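Sorting the small stuff, part 2

Last month I covered shelving. This time it is the contents: every loose toy, ball, brick and bit of cloth in the house, which by my kitchen scales came to 8 kg.

The method is dull. Cover a table with something that has a bit of grip, so that balls stay where they are put. I use dark green cloth. Tip everything into one metal basket, then sort out of it into boxes with a round hole in the top. The boxes are stacked to one side, different colours, different hole sizes. Small hole for small pieces, large hole for anything awkward.

The order matters more than the boxes do. Textiles come out first – a crumpled muslin hides a surprising amount of brick. Balls second, as they roll into any gap you make. Hard pieces last.

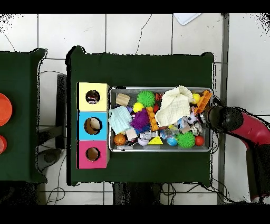

Mogens Bergmann disagrees on the order and wrote to say so: hard pieces should go first, in his view, because they sink to the bottom and the cloth then comes out in one lift. I tried it his way on Wednesday. It took longer, mainly through having to hold the muslin aside with one hand.

A few notes on categories. Spiky rubber balls get their own box. They pick up fluff from fabric and need rinsing more often than smooth ones. Plain and printed balls can share. Building bricks go together whatever the size, and I have stopped separating them by colour, which added work and was undone by teatime. Anything that is neither toy nor cloth, such as a water bottle, goes straight back to the kitchen.

On capacity: the basket should be filled no higher than the rim, with only cloth allowed to hang over. Mine is usually past that by October, when the garden things come indoors. 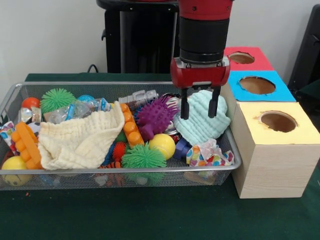 Muslin, bricks and spiky balls in the wire basket, all mixed together.

Next up is the Irstead cupboard, which has 2 shelves and a door that does not shut. I have ordered hinges.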